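22 Jun 2018

Left the house early to get to Rullwood for the open day. It is 90 miles and I wanted to miss the trucks. I got there before the doors opened and sat in the car with a coffee and the program, which had been printed with the map upside down.

The Esside building is the old carpet warehouse behind the feed store. They have put in new windows and painted the loading doors gray. Inside, the front half is offices and the back half is the shop floor, with yellow tape on the concrete to show where visitors can walk. I signed in and got a sticker with my name spelled wrong. I left it.

Montserrat Tapia met our group at the desk and took us through. She runs the two-arm benches. I had talked to her once on the phone in the spring about a job we did not end up getting, and she remembered it. She talks fast and doesn't mind being stopped. A man from a packaging company stopped her a lot, mostly about price, and she told him each time that she didn't do prices.

First we saw the older line, the one that puts caps on jars. It is a plain machine and it has been running for 8 years. It was loud enough that we had to stand close to hear. I liked it. I could follow what every part did. Lindsay would have stood there all day, but she had to stay home with the delivery at the Hoani shop, so I told her I would write things down.

After that, the Dundska room. Dundska is the name they gave the project, and I asked what it meant and got two different answers from two people. The room has 3 benches and each one was set up for something different. One was switched off with its cover on. The next one was for sorting small parts into trays, and a young man there let us mix up the parts and hand them back to him. The one I spent the most time at was for paper.

I didn't think much of paper as a test when I read it in the program. Montserrat explained it better. A box has sides to grab and stays the same shape. A sheet lies flat and gives when it is touched, and a fingertip that comes in a little too high gets nothing, while one that comes in too low pushes into the table. I have the same trouble with tissue at the shop and I have ten fingers.

They had a screen beside the bench with the view from the wrist of the left arm, so we could look over the arm's shoulder, so to speak. She sent me one of the pictures afterward and I am putting it in with the day.
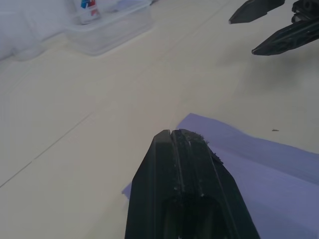
Word count: 139

Notes for Lindsay, from the paper bench. The fingers are black, with a groove down the middle of the near one, and blunter at the end than I expected. There are small light scuffs along the groove and some crumbs of something stuck near the tip. The paper is a pale purple and has a few soft creases in it. The other arm has its fingers open, the lower one ridged along its length. Ask about the ridges. I forgot to. Ask also if the tips can be changed without taking off the whole hand. The table is smooth and off-white, and I would want a darker one for our tissue, as most of what we wrap with is white. She says a person can steer both arms by hand to teach a job, and that the teaching is slow. Bring samples next time, two kinds.

End of the notes. Lunch was sandwiches in the front office. I ate with a couple from a print shop who had come for the same bench and were less taken with it than I was. The woman said she could fold a stack of programs before it found the first corner. She is probably right. I still think it would be worth a second visit.

There was a talk after lunch on safety fences. I stayed for half of it, then walked back to the jar line for another look.

Drove home by the lake road. Stopped for gas and peaches. Lindsay had the delivery put away and one box to send back, wrong size again. Gave her the notes after supper. She wants to know about the ridges.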